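Brarorley Issues Safety Notice on Grip Release Fault in Kitchen Robots

Sunday, February 16, 2020

KINGI — Brarorley today issued a safety notice for its Prillum line of household robots after confirming a fault that can cause the gripper to stay closed when it has been told to let go. The company is asking owners to stop using the robots for cabinet and drawer tasks until a software update has been installed.

The fault was first reported in November. In the reported cases, the arm kept pulling on a handle after the task had ended, and in two homes a cabinet door came away from its hinges. No injuries have been reported to the company.

Brarorley has traced the fault to the software that judges how hard the fingers are pressing. When a handle is small and round, the reading can drop to zero while the fingers are still closed. The robot then treats its hand as empty and skips the release step.

The notice covers 3,825 robots, of which 2,363 are in private homes. Company engineers repeated the fault in simulation at the Mesetti test center and then on working units, using cabinet fronts with several kinds of knobs and handles.

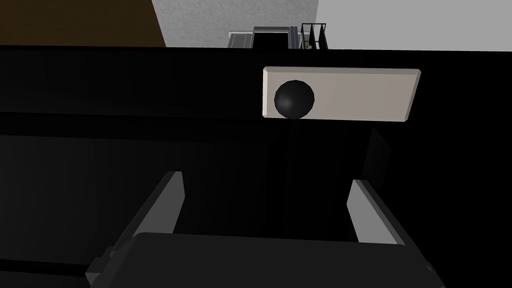 Can owners keep using the robot for other chores?

Owners may continue to use it for floor and table work, provided that cabinet and drawer tasks are switched off in the settings menu. The emergency stop button is not affected by the fault and cuts power to the arm at any time.

The update adds a second check of finger position before the arm is allowed to move away. It has been installed on 1,653 robots so far and will reach the rest over the home network. Units without a network connection will be updated by a service technician at no charge.

Owners who have seen damage to doors, drawers or handles are asked to keep the robot switched off and contact Brarorley customer service. The serial number is printed on the base of each unit.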